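Kovley countertop dish rack, two tier - 4 months in
Reviewed by Rocío Herrera, August 29, 2025

Quick one, kids are home and I have ten minutes. Bought this in April after the old Stellthorpe rack rusted through at the feet. Wanted something that fits next to a small sink and holds dinner for five. Mostly happy. Four stars.

Setup was easy. Six screws, little wrench in the box, instructions fine. One screw hole was a bit off and I had to lean on it. Took me one cup of coffee.

Top tier: plates. Good slots, wide enough for pasta bowls, wich the old one never managed. Bottom: mugs, glasses, pans if you stack them smart. Cutlery cup hooks on the side and falls off if you bump it. I bump it daily.
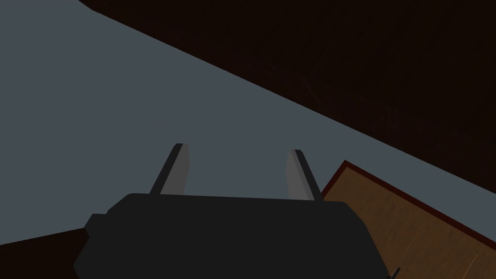
Rendered view, dark gripper with its two fingers set well apart.

Drip tray is the weak spot. Spout is too short so water sits in the back corner, gets slimy by the end of the week. I put a folded dishcloth under the back feet and now it drains. Shouldn't have to.

No rust so far. Our water is hard and the white crust wipes off with vinegar. Rubber feet stay put on tile, slide a little on my sister's counter (she got the same one, in white).

Compared to the Darex: cheaper, taller, not as sturdy when its loaded up on one side. Check your cabinet clearance before you order, mine just fits.

Would buy again if they fix the spout. Cutlery cup too.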